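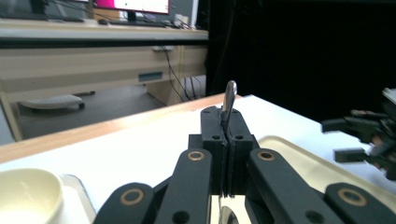
Visiting the Skurivach open day with teenagers – what do you get to see?

Posted by Keerthana Poduval
Community Help > Lutmont > Days Out and Visits

I run an after-school tech club and we have places for the next Skurivach open day at their Lutmont building. The booking page says "live table demonstration, hand-held grippers" and gives a start time, but not much else. We would be 11 people including me and one other adult. Most of the kids are 13 or 14.

What I want to know:

Is it a robot moving by itself, or is it people doing things by hand? A couple of the kids are expecting the first and I would like to warn them if it's the second.

Do visitors get to try it, or only watch?

Is there enough to fill 2 hours? It takes us a while to get there by bus and I don't want to make the trip for a ten minute talk.

Also, is there anywhere to eat packed lunches? I called the number on the site and got a recording.

Posted by Dinesh Kaimal

I went to the last one with my nephew. I'll take your points in order, with some extra that would have helped us.

What the demonstration is

It is people doing things by hand. A person stands at a table with a black gripper in each hand and moves tableware with the gripper fingers. The idea is that the movements get recorded and used later for training a robot. Tell the kids this in advance. My nephew expected a robot arm and needed a few minutes to get interested, and after that he was fine.

The session we saw was the table setting one. There was a bowl on a small square saucer with a metal spoon in it, chopsticks, and a large cream tray. The operator works slowly. Each move is done, the items are put back, and it is done again from a slightly different starting position. The guide said they had 832 recordings of that one task so far and wanted 2000 before moving on to the next. It is repetitive to watch, so the guide talks over it, and the quality of your visit depends a lot on the guide. Ours was Shobha Murthy and she was good with younger visitors. She asked them to guess which item was the hardest to pick up. Most said the bowl. She said it was the chopsticks, as they roll and there is very little to hold.

Where to stand

There is yellow-and-black tape on the carpet on both sides of the table, and a black metal frame around the work area. Visitors stay outside the tape. With 11 of you, put the shorter kids in front. The other thing to watch for is cables. The grippers have them, and there are more on the floor over on the right side.
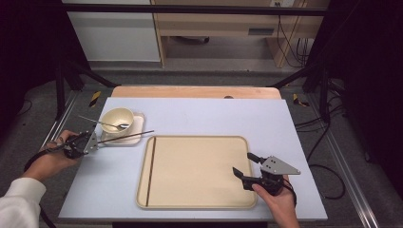
Trying it yourselves

Yes, but only at the end and only for a short time each. They bring out a practice pair of grippers at a separate table and let visitors move a few things. It is harder than it looks. The fingers are closed by squeezing, and if you squeeze too early you push the item away. My nephew managed the spoon on his third go and never got the chopstick. Under-12s have to have an adult next to them, so your group should be all right.

If the kids get stuck, these are the tips Shobha gave us:

1. Bring the fingers down with the gap open, one finger on each side of the item.

2. Line the gap up with the item before you close. For a long thin stick lying in a tray, turn your wrist until the fingers are square to it.
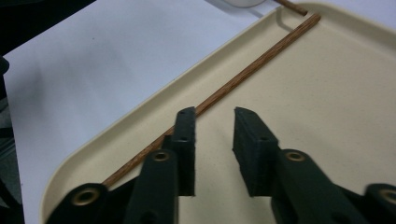 3. Close slowly, lift a little, and wait a second before carrying it anywhere.

4. Let go only when the item is resting on something.

Time and lunch

Ours took an hour and a quarter: a talk with slides, the table demonstration, then the try-out and questions. It won't fill two hours unless you ask a lot of questions, and it might if you split into two groups for the try-out. No food is allowed in the demonstration room. We ate on the benches by the front entrance. There is also a Fakness café across the road, but it gets full at lunchtime and I wouldn't take a group there.

Posted by Kelechi Okonkwo

Never been to this one but the Varma open day is better for that age, they have a moving arm. Parking is free too.

Posted by Vignesh Kurup

Agree with most of what Dinesh wrote. Two corrections from my visit, 25 April 2023.

The talk came after the demonstration for us, so the order seems to depend on who is running it. And the benches are outside with no cover – bring coats if it looks like rain. We asked at reception and they let us use a meeting room for lunch, but I would email first for a group your size.

On the phone number, I got the recording as well. The contact form on the booking page was answered the next morning. Put the ages of the kids in the message, and ask for the try-out in two groups while you are at it. They had two pairs of practice grippers the day I went, but only one was set up until somebody asked.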